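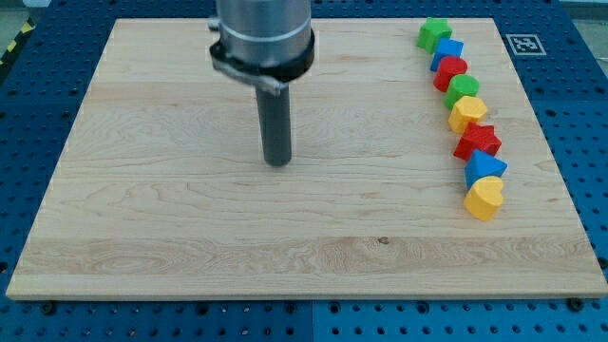
Abb. 1: Arbeitsplatz mit Holzplatte, zylindrischem Schubwerkzeug und acht Formklötzen.

Zwischenbericht zum Teilvorhaben Datenerhebung, Projekt Cirnska
Berichtszeitraum: Oktober
Stand: 2020-11-24
Bearbeitung: Orsolya Deák (Datenerhebung), Ottó Bozsik (Steuerung und Infrastruktur)
Empfänger: Clotedach, Referat Projektförderung

1. Gegenstand des Berichts

Das Teilvorhaben liefert Demonstrationsdaten für ein Lernverfahren, das sprachliche Anweisungen in Schubbewegungen auf einer ebenen Fläche umsetzt. Gegriffen wird nicht. Der Arm führt einen senkrecht stehenden Stab dicht über der Platte und verschiebt damit einzelne Klötze. Der Bericht behandelt den Stand der Aufnahmen, die Änderungen am Aufbau, die Qualität der bisher erhobenen Episoden und die Planung bis zum Ende der laufenden Förderphase. Fragen des Modelltrainings werden nur berührt, soweit sie Anforderungen an die Daten stellen.

2. Aufbau

Die Arbeitsfläche ist eine helle Holzplatte auf einem blauen Lochrastertisch. Das Werkzeug ist ein dunkelgrauer Rundstab mit flachem, gerundetem Ende, der über eine schwarze Klemmschelle am Arm befestigt ist. Auf dem Tisch liegt hinter der rechten oberen Ecke der Platte eine quadratische Referenzmarke, über die die Kamera gegen das Tischkoordinatensystem eingemessen wird.

Der Objektsatz umfasst acht Klötze in vier Farben. Jede Farbe kommt zweimal vor, Stern und Zylinder sind ebenfalls doppelt vertreten. Diese Überschneidung ist gewollt: Eine Anweisung wie »schiebe den Stern zum Würfel« ist mit diesem Satz mehrdeutig, »schiebe den grünen Stern zum Würfel« ist es nicht. Für die Auswertung der Sprachkomponente werden beide Fälle benötigt.

Gegenüber dem letzten Bericht wurden zwei Änderungen vorgenommen. Die Arbeitshöhe des Stabes ist nun in der Steuerung fest hinterlegt und kann von den Bedienpersonen nicht mehr verstellt werden. Außerdem wird die Einmessung über die Referenzmarke vor jeder Aufnahmeschicht automatisch geprüft. Liegt die Abweichung über 2 mm, startet die Aufnahmesoftware Jaser nicht.

3. Ablauf der Aufnahmen

Eine Episode beginnt mit einer Anfangsanordnung der Klötze. Jaser zeigt der Bedienperson eine Anweisung aus dem freigegebenen Katalog an, die Bedienperson führt den Stab per Fernsteuerung und beendet die Episode mit einer Taste. Aufgezeichnet werden Kamerabild, Gelenkwinkel, Sollposition des Werkzeugs und Zeitstempel. Die Anweisung wird als Text mitgeführt.

Der Katalog enthält derzeit 40 Anweisungsmuster in folgenden Gruppen:

Einzelobjekt zu absoluter Position (Ecke, Kante, Mitte)
Einzelobjekt zu Einzelobjekt
Einzelobjekt relativ zu Einzelobjekt (links von, hinter, zwischen)
Trennen zweier benachbarter Objekte
Anordnen mehrerer Objekte (Reihe, Bogen, Gruppe nach Farbe)

Als Anfangsanordnungen werden Zufallslagen und vorgegebene Lagen verwendet. Zu den vorgegebenen Lagen gehört die Reihe am rechten Plattenrand, in der die Klötze dicht hintereinander liegen, vom grünen Stern hinten bis zum gelben Herz vorn (Abb. 1). Sie ist für die Gruppe »Trennen« vorgesehen. Ein einzelner Klotz lässt sich aus einer solchen Reihe nur verschieben, wenn der Stab seitlich angesetzt wird, und die Nachbarn bewegen sich je nach Ansatzpunkt mit.

Eine Schicht wird auf 6 Stunden einschließlich Einmessung und Pausen angesetzt. Längere Schichten wurden erprobt und verworfen; die Bewegungen wurden gegen Ende ruckartiger, und der Anteil nachträglich verworfener Episoden nahm zu.

4. Stand der Daten

Bis zum Ende des Berichtszeitraums wurden 1.463 Episoden freigegeben. Freigegeben bedeutet, dass die automatische Prüfung bestanden ist und eine zweite Person die Zuordnung von Anweisung und Bewegung bestätigt hat. Abgebrochene und fehlerhafte Episoden werden getrennt abgelegt und nicht gelöscht, da sie für eine spätere Erfolgserkennung verwendbar sind.

Die Verteilung über die Gruppen ist ungleich. Einzelobjekt zu Einzelobjekt ist deutlich überrepräsentiert, Anordnen mehrerer Objekte liegt hinter der Planung. Der Grund ist die Dauer: Eine Bogenanordnung erfordert mehrere Anläufe mit Umsetzen des Stabes, und ein Fehler beim letzten Klotz macht häufig die gesamte Episode unbrauchbar. Orsolya Deák hat daher vorgeschlagen, lange Aufgaben in Teilepisoden mit eigener Anweisung zu zerlegen. Das Verfahren ist in Jaser umgesetzt und wird seit Ende Oktober verwendet.

5. Festgestellte Mängel

5.1 Benennung der Formen
Die Bedienpersonen verwendeten in frei formulierten Anweisungen unterschiedliche Bezeichnungen für denselben Klotz. Der gelbe sechseckige Klotz erscheint als »Sechseck«, »Wabe« und »Mutter«, der Zylinder auch als »Kreis« oder »Scheibe«. Die Varianten bleiben im Datensatz erhalten, werden aber zusätzlich auf eine feste Kennung abgebildet. Für den älteren Teil der Daten steht diese Abbildung noch aus.

5.2 Verdeckung durch Arm und Werkzeug
Bei Bewegungen nahe der hinteren Plattenkante verdeckt der Arm einen Teil der Fläche. In einzelnen Episoden ist der bewegte Klotz über längere Abschnitte nicht sichtbar. Diese Episoden sind gekennzeichnet. Eine zweite Kamera würde das Problem lösen, ist im laufenden Budget jedoch nicht enthalten.

5.3 Drehung der Klötze
Stern, Herz und Dreiecksprisma drehen sich beim Schieben stark, sobald der Stab außerhalb des Schwerpunkts angreift. Die Zielorientierung ist in den Anweisungen bisher nicht vorgegeben und wird bei der Freigabe nicht bewertet. Ob sie künftig aufgenommen wird, ist mit der Arbeitsgruppe Kun zu klären, die das Modell trainiert.

5.4 Zeitstempel
Anfang Oktober liefen die Uhren von Kamerarechner und Steuerung auseinander. Ottó Bozsik hat die Synchronisation auf eine gemeinsame Quelle umgestellt. Die betroffenen Episoden wurden anhand des ersten erkennbaren Werkzeugversatzes neu ausgerichtet – wo das nicht eindeutig möglich war, wurde die Freigabe zurückgezogen. Die unter 4 genannte Zahl berücksichtigt dies bereits.

6. Abweichungen vom Arbeitsplan

Das Arbeitspaket »Wiederholbare Anfangslagen« ist verzögert. Vorgesehen war eine Projektion der Soll-Lagen auf die Platte. Die Maserung des Holzes störte die automatische Kantenerkennung, mit der die Ausrichtung der Projektion geprüft werden sollte. Vorläufig wird die Soll-Lage als halbtransparentes Bild über das Kamerabild gelegt, und die Klötze werden von Hand danach ausgerichtet. Das ist langsamer, die Genauigkeit reicht für den Zweck aus.

Das Arbeitspaket »Erfolgserkennung« wurde vorgezogen. Ein erster Klassifikator auf Einzelbildern liegt vor, unterscheidet aber bei den relativen Positionen noch nicht zuverlässig genug, um die manuelle Prüfung zu ersetzen.

Mittelumschichtungen wurden nicht vorgenommen.

7. Planung bis Phasenende

Die Aufnahmen werden mit Schwerpunkt auf den Gruppen »Trennen« und »Anordnen« fortgesetzt. Einfache Schubaufgaben werden nur noch zur Einarbeitung neuer Bedienpersonen aufgenommen und nicht in den Hauptdatensatz übernommen. Die Abbildung der Formbezeichnungen wird für den Altbestand nachgezogen. Danach erhält die Arbeitsgruppe Kun einen eingefrorenen Stand mit Prüfsummen und Formatbeschreibung.

Eine Entscheidung des Förderers wird zu folgenden Punkten erbeten:

Beschaffung einer zweiten Kamera einschließlich Halterung (siehe 5.2)
Übertragung nicht verbrauchter Personalmittel in die nächste Phase
Zustimmung zur Weitergabe der fehlerhaften Episoden an die Arbeitsgruppe Kun

Die Formatbeschreibung und die Liste der Anweisungsmuster sind als Anlagen 1 und 2 beigefügt.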